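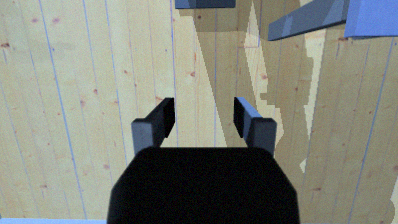 **Nedthorpe group passes 3,166 recorded runs and opens its simulator to evening drivers**

NEDTHORPE – The heating in the old print works on the canal side goes off at six, so anyone who stays later to drive the robot tends to do it in a coat. Gönül Saraç keeps a blanket over the back of her chair as well, and she was wearing it around her shoulders when the counter on the wall screen went to 3,166 one evening in February and somebody at the far desk clapped.

That number is how many runs the Jonora project has recorded and kept since it began gathering examples for its learning system last fall. A run, for those of us who don't spend our days with these things, is one person steering a simulated robot arm through one small household job, start to finish, while the computer writes down everything: what the robot's cameras would have seen, where the hand was, how far the fingers were open, and what the person told it to do next. Pick up the block. Put the block in the tray. Slide the drawer shut. The learning system is then given the whole pile and asked to work out for itself how a block gets into a tray.

The arm, the floor it works over and the things it picks up exist only in a computer. Jonora uses a simulator called Lam, written over several years by Radomír Gajdoš, who moved to Nedthorpe for a teaching job and has somehow ended up with an office full of joysticks. He is a patient man to talk to, and he will happily spend a quarter of an hour on floorboards if you let him (I let him).

"People ask why I bother with the floor," he said. "The robot isn't going to pick up the floor. But it looks at the floor all day long. Every picture it learns from is mostly floor, with a hand in it. If I give it one clean gray floor, it learns that the world is clean and gray, and then you put it in somebody's kitchen and it has no idea what it's looking at."

So Lam has wooden boards with knots and seams in them, and lights that can be moved, and shadows with hard edges that fall across the boards in ways that would annoy a person trying to thread a needle. The light is changed between sessions, and so are the colors of the blocks and the place where the arm begins. Gajdoš is fond of low light from one side, which he says causes more trouble for the learning system than anything else he has tried. Early on, the system had a habit of reaching for the edge of a shadow as though it were the edge of an object. It does that a good deal less now that it has seen so many runs where a person ignored the shadow and went for the block.

### How a session goes

I was given a turn, so I can report on this part with a little authority and a sore wrist.

You sit down at one of the two driving desks. There is a hand controller, a foot pedal and a screen, and the screen gives you the view from just behind the gripper, looking down past its fingers. Most people find this odd for the first few minutes. You want to lean forward and look around the side of the thing, and you can't, and you lean anyway. Saraç says she can tell how long someone has been driving by how straight they sit.

When the job comes up in plain words at the top of the screen, you press the pedal to start recording, and then you do it. My first was to pick up a small block and set it down on a marked square. I closed the fingers too early and pushed the block clean out of reach, then chased it, then dropped it, and then, with Saraç saying "you're fine, you're fine" behind me, got it onto the square with one corner hanging over the line.

"Keep it or bin it?" she asked, and I said surely bin it, and she shook her head and kept it.

This was the thing I found most interesting in the whole visit, and I have been explaining it to people at dinner ever since. The group wants some of the clumsy runs. A learning system that has only watched perfect pickups has never seen what to do when a block slides away, so the first time one slides away it carries on with the perfect motion in empty air. A run where the driver misses, notices, backs off and tries again is worth having, as long as the job gets done in the end and the driver wasn't just waving the arm about while thinking.

What gets thrown out is the rest. By Saraç's log, 469 runs have been recorded and then removed, and she has written a short reason beside every one of them. I read a page or so. "Paused to sneeze." "Wrong block, right tray." "Drawer job, never touched drawer." One just said "Me, tired." Long pauses are the most common trouble, because the system learns from those as well, and for a couple of weeks before the group caught on it had picked up a very human habit of stopping over the block for a moment as if trying to remember what it had come in for.

### Help from a furniture maker

Some of the money, and a good many of the shapes, come from Favutetti, the flat-pack furniture firm out past the ring road. The company has an interest in arms that can sort and pack small wooden parts, and it has handed over drawings of the pieces it would most like to see handled well. Those pieces are now in Lam, along with the blocks and bars the group made up for itself.

There was some back and forth, Saraç told me, over whether the parts ought to be shown in their real finish or in bright colors that are easier for a driver to see. Favutetti wanted the real finish. The drivers, who had to find pale pieces on a pale floor at the end of a long day, were rather strongly in favor of blue. The outcome is a mixture, and Gajdoš says he'd have wanted a mixture in any case.

The group aims for 200 kept runs of each job before it lets the learning system try that job at all. This is a house rule and nothing grander. Gajdoš says that with fewer than that he found himself making excuses for the system, and with a lot more he found the drivers getting bored and all doing the job the same way, which is a problem too. Each driver has a style. Saraç comes in low and slow from the left. One of the students comes straight down like a heron. The system is better off having seen both, and the schedule is now arranged so that the same person rarely gets the same job on consecutive evenings.

### Evening seats

The reason for this item, apart from my wanting to tell you about the blanket, is that the group is opening its driving desks to people from the town. Until now the runs have all come from staff and students. Saraç would like more kinds of hands in the collection: left-handers especially, and people who have never played a video game in their lives, and people who have spent thirty years doing careful work with tools and may well have better instincts than any of them.

You don't need to know anything about robots. A session starts with a practice stretch that isn't recorded, and goes on for as long as you're comfortable, with a break in the middle that Saraç is quite strict about. Drivers are paid by the session and the pay doesn't depend on how many runs are kept, a point she asked me to put in twice, so I will: it doesn't depend on how many are kept. When it did, for one short trial among the students, everybody hurried, and the page of reasons in her log got very long indeed.

The controller can be set up for either hand, and there is a desk that goes up and down for anyone who'd like to stand or who uses a wheelchair. No faces or voices are recorded, only what the controller and pedal do and what the simulated cameras show. Names are kept on a separate sheet for the pay and don't go into the collection.

As for what comes next, Gajdoš is working on softer things. Cloth is slow to simulate and he isn't happy with it yet; he showed me a folded towel that sank gently through the floor as we watched, and he closed the window on it fairly quickly. Drawers are in better shape, and the first batch of Favutetti packing jobs should be ready for drivers by the time the evening seats open. A real arm is on order for later in the year, and then they'll find out how much of what was learned over simulated boards carries across to a table in the next room. Gajdoš expects it to go badly at first. Saraç has a small bet with him that it won't, for a stake neither of them would tell me.

Anyone who'd like to try a session can put their name down at the front desk of the print works, side entrance, any time before five. Bring a coat.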